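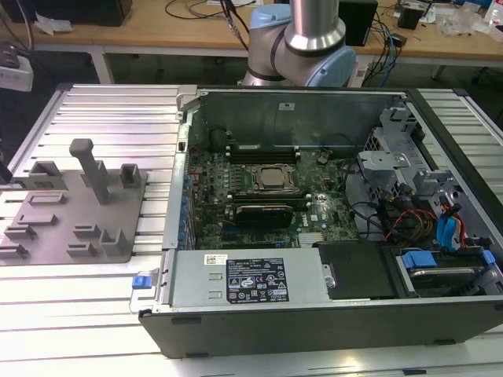 Plorkier opens plate transfer counter in Vastulcombe

Drivers in Vastulcombe can now move a personalized plate from one car to another without mailing off a stack of forms. Plorkier, the plate dealer, opened a walk-in transfer counter this month next to its store on the ring road. Doors at 9 a.m., last customer taken at 4:30.

The counter handles transfers, plates held on a certificate and plates bought at Plorkier's own online sales. Plates bought from other dealers are fine too — just bring the original paperwork. Photocopies get turned away.

Demand was there from the start. The firm says 112 transfers went through in the first two weeks, most of them for people trading in a car and wanting to keep the old plate. A few were gifts that had been sitting in a drawer for years.

Cost depends on the plate. A straight swap between 2 cars in the same name is the cheapest option. Moving a plate to a car in someone else's name costs more and needs both signatures, so either come together or have the form signed before you set out. Fees are posted at the counter and on the website, altough the website was still showing last year's prices when we checked.

What to bring:
Registration papers for both cars
Photo ID
Proof of address from the last few months
The plate certificate, if the plate is not on a car right now

Cars must be taxed and on the road, or have been recently. Anything in long-term storage gets a separate check first. Allow longer for that.

New plates can be made up while you wait, standard size only. Motorcycle plates and the smaller import sizes have to be ordered and picked up later. No show plates, and no odd spacing — staff will refuse, so don't ask.

Plorkier is also adding around 3000 unsold plates to its list in December, mostly short number and initial combinations, plus a batch of name-style plates. Prices have not been set. Anyone with a saved search gets an email when a match goes up. Saved searches older than a year have been cleared out, so set yours up again if you haven't heard anything in a while.

A second counter is planned for Wultorthorpe, in the old Sultana tire shop. Work on the building has started but theres no opening date yet. Wultorthorpe customers can use the Vastulcombe counter in the meantime, or carry on by mail as before.

Parking at Vastulcombe is free for customers. Use the rear entrance — the front lot is for deliveries until noon.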